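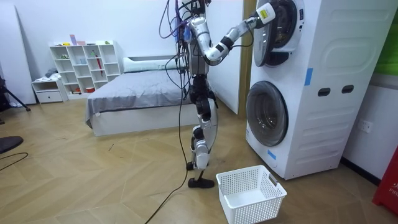

Durkside, 1 de agosto de 2020

Zsófia Kelemen dirige el taller de robótica de la escuela Clero desde hace tres cursos. El proyecto de este año, bautizado Skaseo, consiste en que un humanoide se ocupe de la colada en un dormitorio.

«Los alumnos querían algo más vistoso, un partido de fútbol o un baile», cuenta. «Les propuse la lavadora y al principio no les hizo gracia. La puerta les costó casi 88 intentos – y eso solo con la de arriba.»

El grupo trabaja con una torre de dos tambores. El alumno Tadhg Fahy se encarga de los movimientos del brazo. 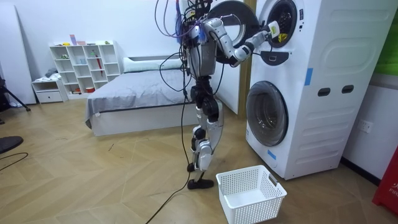 El brazo del robot, en la boca del tambor superior.

«Lo difícil es el borde», explica Fahy. «Si la mano entra un poco baja, roza la goma. En junio cambiamos la trayectoria entera y hubo que repetir las pruebas.»

El presupuesto fue de 3000 euros, que se gastaron sobre todo en repuestos y cables. Kelemen habría preferido más horas de laboratorio.

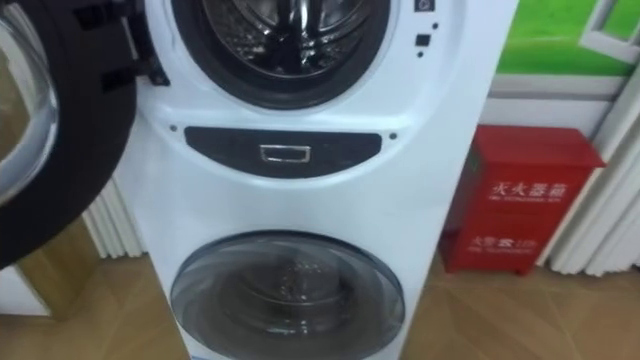
¿Qué aprende un alumno con un proyecto así?

«A medir antes de opinar», responde Kelemen. «Apuntan cada prueba en un cuaderno, también las malas, y luego discuten con los datos delante.»

Fahy reconoce que el cuaderno le aburría. Ahora lo consulta a diario, sobre todo las páginas dedicadas a los dedos.

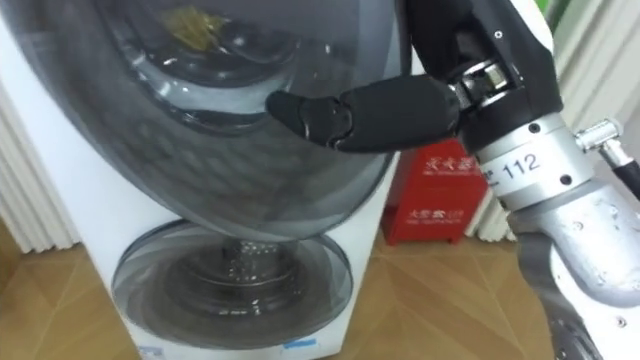
El índice del robot, junto a la puerta transparente de arriba.

El taller presentará Skaseo en la muestra Benmoussa, con 69 equipos inscritos. «Iremos con lo que funcione ese día», dice Kelemen. Fahy quiere añadir antes el tambor de abajo – ella todavía no le ha dado permiso.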